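Bread notebook, Wednesday, pm shift
Magalhães rye, batch 14

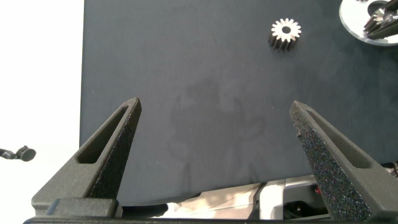

Why did the last loaves split along the side?
Underproofed. Went in at 1210 when they wanted most of another hour, and the scoring was too shallow to give the crust anywhere else to open.

So today: same flour (Gerno medium rye, new sack), starter fed twice, last feed 5 am. Salt in late, after the first rest. Dough felt tighter than batch 13, less sticky on the hands. Mirela thinks the new sack is drinking more water. Maybe. Did not change the water, want one thing at a time.

Bulk went longer than planned, delivery came in the middle and I forgot to fold. One fold missed, did the last one late. Noted so noone blames the flour.

Shaped 5, all in the long baskets. Final proof on the low shelf by the window. Poke test slow but came back most of the way, gave it a bit more. Scored deeper this time, one long cut, blade almost flat.

Total dough before dividing 1628 g. Small loaves, yes. Test size only.

Out of the oven: no side splits on four. Fifth has a crack near the heel, same spot where the seam was lumpy, my shaping. Color good, bottoms a touch pale. Stone needs longer to heat, or the Julto oven is reading high again. Put the spare thermometer in tommorow and compare.

Crumb: not cut yet. Leave till morning, rye goes gummy if you rush it. MIRELA DO NOT CUT.

To do
- order rye from Bemeo, price check first
- new blades
- write down water temp, forgot again
- batch 15 same recipe, bit more water, all folds on time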